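Groltulero opens orders for Kobzar kitchen robot

SARKLOW, 19 June 2021 – Groltulero today opened orders for Kobzar, a two-armed robot that handles dishes in staff kitchens, care homes and small cafes. The first units will ship in August.

Kobzar works with the sink and dishwasher a customer already has. It has a multi-fingered hand on each arm and can use both at once, so it can hold a rack with one hand while the other does something else. Cabinets and plumbing stay as they are.

"Most of the kitchens we visited had no room for another appliance and no budget for a remodel," said Agnes Kerr, head of product at Groltulero. "They wanted something that could use what was there. That decided the hands, the reach and the height of the shoulders."

The robot comes with seven routines, among them loading plates, unloading the upper rack and moving a dish basket in or out of the sink. Staff start a routine from a tablet. New routines are recorded on site by a Groltulero technician, who guides the arms through the job and then checks the result with the customer.

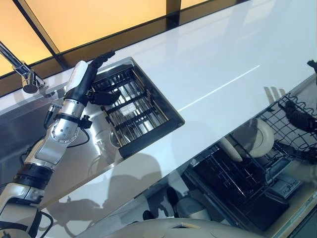 Does Kobzar need a special dishwasher?

It works with most front-opening models that have pull-out racks. A technician measures the machine and the counter before an order is confirmed, and the deposit is returned if the kitchen is not suitable.

Kobzar was tested at Hirnley, a residential care home, where it ran 537 dishwasher loads during the trial. Kitchen staff kept a log of each load and noted when they had to step in.

"Glasses with stems were a problem at the start and we still do those by hand," said Marta Panasiuk, kitchen manager at Hirnley. "Plates and cups it does well. It is slower than a person, so we run it after meals when we are busy with other things."

Installation takes about 5 hours. Every order includes staff training, a spare set of finger pads and a year of phone support. Kobzar is available for purchase or on a monthly lease, with prices quoted after the site visit. Groltulero has set aside 59 units for the first shipment.

Press contact: Demyd Derkach, Groltulero, Sarklow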